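Going abroad for treatment: your questions answered

I'm Jelle Boersma, and I run the Plorna helpline for people who are thinking about having an operation outside their own country. I had my own hip done 112 kilometres from home, so I've filled in most of these forms myself (some of them twice, groan). These are the things I get asked most.

Do I need to see my own doctor first?

Please do! You'll nearly always want a referral letter, and a clinic abroad will ask for it before they even give you a date. Ask for a printed copy with a signature on it. I've seen claims held up for weeks over a letter that only existed as an email.

How do I get a price before I go?

Ask the clinic for a written quote that splits out the surgeon, the anaesthetic, the bed and the follow-up. If all you get is one big number, write back and ask again – they're used to it. My first quote from the De Smet clinic was a single line, and the proper one that came later ran to two pages and had a physio charge I'd never have spotted.

Will I get all my money back?

Probably not all of it. As a rule you get back what the treatment would have cost at home, or what you paid, whichever is lower. Travel and hotels are usually down to you. I was 1000 euros short by the end, mostly trains and a week in a guest house, and I was glad I'd put a bit aside.

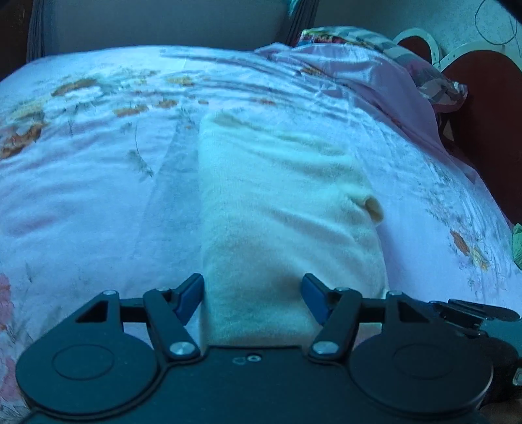
What paperwork should I keep?

Keep the referral letter, the itemised invoice, proof that you've paid and the discharge summary. Scan the lot before you post anything. I use a plain card folder and write the date on the front of each sheet in pencil.

Do I have to get things translated?

It depends who's paying you back. Some offices will take an invoice in another language as long as the figures are clear, others want a certified translation. Ring first and ask. Our members have used Fornamov for this, and 51 of them have sent us their notes on how it went, which you can read on the members' page.

How long does the claim take?

Mine took seven weeks. Others have had theirs sooner, and one poor chap waited until the following May. If you've heard nothing after a month, phone up with your reference number handy.

What about check-ups once I'm home?

Sort these out before you travel! Talk to your own surgery about who'll take out stitches and who you call if something looks wrong. The Grernik leaflet has a good page on this, and I'm happy to post you one.

Can I ring you?

Of course, mornings are best. If I don't pick up, leave your number slowly and I'll call you back the same day.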